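**Wednesday, neutralization room, Gamport side**

Plate 13 again. The positive control came up weak in the bottom two rows, which makes it the third weak run since we opened the new lot of cells. I have stopped calling it bad luck in the shared log because somebody at Prisby reads the shared log.

What was done: thawed sera from the second booster visit, heat-treated them, diluted in the usual twofold steps, added virus, waited the hour, put the lot onto cells. Overlay went on late. The water bath had drifted down overnight and I spent my coffee break watching a thermometer, a thing I trained for years to do.

Readout by eye before the stain, then again after. By eye I would have called sample 1518 a non-responder. After the stain it has a perfectly decent titer, 80, same as at the first visit. So either the booster did nothing for this person or the plate is lying, and with that control I can't say which. Not reporting it. Marked "repeat" in pencil and then in pen so I can't change my mind.

Other notes, in no order:

- Zoëga freezer alarm went off twice. Door seal, I think. I leaned on it and it stopped. This is not a repair.
- The Plaswood racks do fit the new centrifuge buckets if you turn them the long way round. They do not fit the short way round, and one of them now has a chip to prove it.
- Virus stock: 14 vials left from the working bank. At the present rate of repeats we will run out before the trial does. Need to ask for a back-titration of the next bank before February, and to ask nicely.
- The medium in the door of the small fridge has no date on it. It is mine. Thrown out.

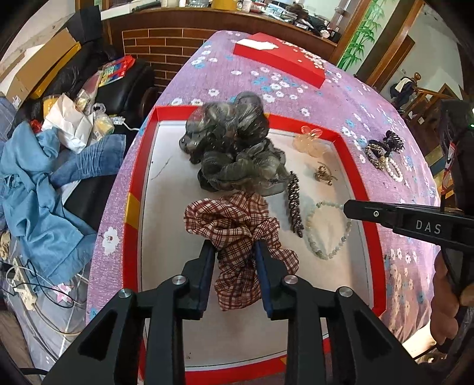
Prisby wrote back after lunch that they had the same fade in the lower rows last month and put it down to plates stacked too high in the incubator, the bottom ones warming up late, and would we please try single layers before blaming the cells. Also that they have been doing single layers "for a while now," which would have been a fine thing to put in the protocol.

Fair enough. I had five in a stack. Our copy of the protocol says "incubate," full stop, and leaves the architecture to the reader.

Plan for the repeat: same sera, same virus vial type, half the plates single layer on the middle shelf and half stacked the old way. Old cell lot on one of each if there is enough left in nitrogen. If the stacked ones fade and the flat ones don't, I owe the cell supplier an apology for an email I am glad I left in drafts.

4:40 pm. Checked nitrogen. Two vials of the old lot, one with a label I can read. Thawing that one tomorrow, first thing, and the incubator is booked in my name until the plates come out.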